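Stirklow Arm: Frequently Asked Questions

Last updated in September by Sumeya Negussie

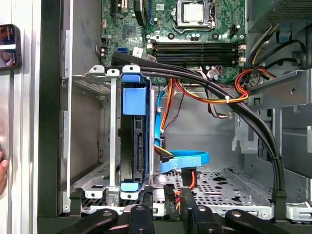 Stirklow is a small robot arm we are building at the Flellport shared workshop to take apart old desktop computers. Most questions we get by email are answered on this page.

Is it for sale?
No. There is one arm and it lives on a bench at Flellport. The drawings and code are free to copy.

What can it do right now?
It can pull a hard drive carrier by its release tab, unplug a SATA data cable, and lift out a memory stick once the latches are open. Opening the latches still goes wrong a lot. It does not do screws. We take the side panel off by hand before a run.

Why old desktops?
They are cheap, they are big enough for the gripper to get into, and it doesn't matter much if we break one. Cables are the hard part. A power bundle held with a zip tie moves as one piece, and a loose data cable goes wherever it likes.

Does it run by itself?
Partly. Kalkidan Wubshet wrote the routine for drive carriers and that one runs alone with a person standing by. Everything else is driven by hand from the second station while we record the joint positions.

What is the gripper made of?
Printed links on metal pivot bolts. The bolts work loose. Check them every 20 runs and use thread locker, the weak kind.

Where is the camera?
At the wrist, looking past the fingers. We tried a camera on a stand first and the drive cage hid whatever we were reaching for. If you move the wrist camera at all, run the calibration again.

Do I need a fast computer to run it?
No. Ours is driven by a used office machine with 14 GB of memory left over after the system has taken its share. The software is called Dostby and it runs on Linux only.

How long does one computer take?
Almost 3 hours if we go for every part the arm can handle. By hand it's a few minutes.

Is it safe to work next to?
Keep your fingers out of the case while the motors are on. The power cord of the computer being worked on must be unplugged and the power supply stays closed. We do not open power supplies, with the arm or without it.

Can I use a different gripper?
Yes, if it fits the 2-bolt plate. The Rashti branch has settings for a suction cup, but it has not been tested on drive carriers.

Can I come and see it?
Yes, Flellport is open to visitors after 6 p.m. Write to Sumeya first so the arm is set up when you get here.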